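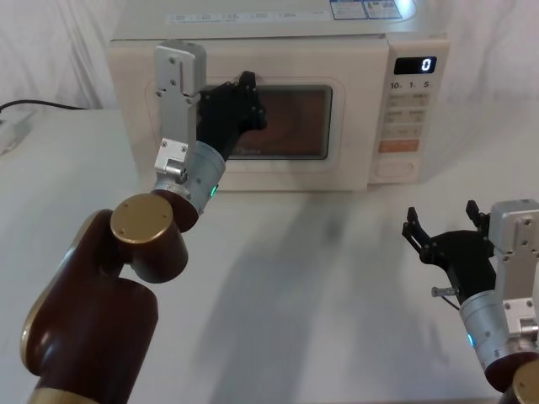

## 3. What we bought, and what we wish we'd bought

I should say at the outset that I'm not a purchasing person. Our first budget was a spreadsheet I put together one Monday afternoon, and it had two big lines on it (the arms and the grippers) and then a row called "bits". The bits row very nearly sank us! So this section goes through the money in more detail than most papers bother with, in the hope that another small lab can copy our final list and skip our first one.

### 3.1 The arms and everything hanging off them

We asked for quotes from Kerslake and from Stoder. Kerslake was cheaper on paper, but the quote left out brackets, cables and the mounting kit for the grippers, and once Wiremu Kereama had added those back in, the two came out within 5 per cent of each other. We went with Stoder in the end, mostly for the spares. They'd promise a replacement wrist module in 8 working days and Kerslake wouldn't promise anything at all.

We bought two arms, and I'd do so again. Door tasks look like one-handed jobs until you write down all the things you'd like to try next, and adding a second arm later would have meant paying for delivery, fitting and calibration all over again.

Grippers are where I'd spend more. We put 20 per cent of the hardware money into them and I now think that was mean of us. Fingertips wear, screws work loose, and a day without a gripper costs the same in salaries as a day with one. 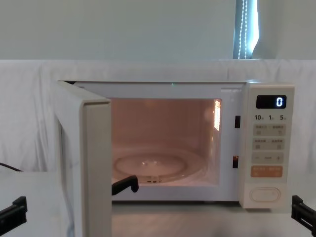 **Is it worth paying extra for a purpose-built test appliance?**

For door and button tasks, an ordinary shop-bought microwave does the job, and the money is better spent on spare fingers.

We did look at an instrumented oven from Prira, with sensors in the hinge and a fancy logging box, and it was lovely, but it would have swallowed the whole of the appliance line and a good slice of the next one. A kitchen model has a door, a release button and a panel with a start button, and those were the parts our task list needed.

### 3.2 Planning for the dull things

The appliance line in our final budget covers 2 microwaves of the same model, one in use and one still in its box. Buy them together (we learnt this the slow way with a kettle from Benine that was discontinued halfway through a study). Figure 1 shows a gripper at the top edge of the oven door, and all the pushing and pulling in a door study has to be paid for somewhere.
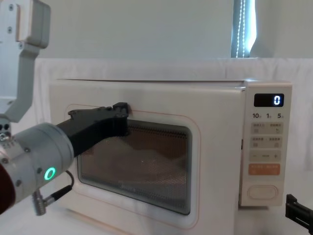

**Figure 1.** Left gripper in contact with the top edge of the microwave door.

So we now keep a separate line for wear, and it's topped up every February when the department closes its books. Cables come out of it, and so do bracket screws, table coverings and backdrop cloth. None of these costs much, but each one needs its own order form, and Wiremu reckons the forms took longer than the arm purchase did. I believe him. Put the lot on a single order if your finance office will let you, and ask for the delivery dates in writing before you book anyone's time.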